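Plornau Market Hall
Frequently Asked Questions for Stallholders and Visitors
Updated 1 August 2023

Where may goods and equipment be placed?
The hall floor is marked with painted yellow lines. Stock, display units and trolleys must stay on the stall side of the line at all times, including during setup. Stallholders who need more room should apply to the Titano Street office before moving anything.
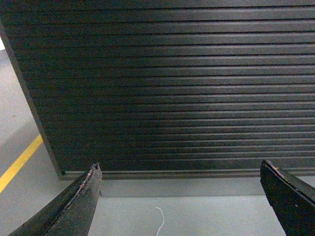

Ribbed panel and yellow floor line.

Do the same rules apply to panels and other large items?
Yes. Large items may not be left in a walkway overnight. Items left out will be moved to storage, and the stallholder will be notified in writing.

How is fruit sold at the Trukby counter?
Most fruit is sold by weight. Mangoes, melons and pineapples are weighed one at a time, and the price is confirmed before payment. Customers may ask to have an item weighed again.

What equipment does the counter use?
The counter has a digital scale, a point-of-sale kiosk and a label printer, placed close together so that weighing and payment can be handled in one spot. 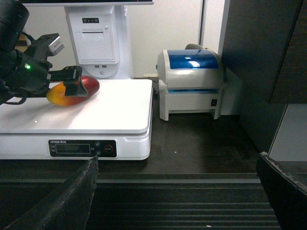 Nothing other than the goods being sold should rest on the platform during weighing. The platform should be wiped with a soft, damp cloth at closing - spray cleaners are not permitted near the printer or the kiosk.

Whom should I contact if a scale appears to be faulty?
Stop using the scale and call the hall office at extension 663. A replacement is normally supplied within 4 hours during opening times.

May I bring my own scale?
Stallholders may use their own scale if it has been inspected and registered with the Atallah Weights Desk. Registration is renewed each June.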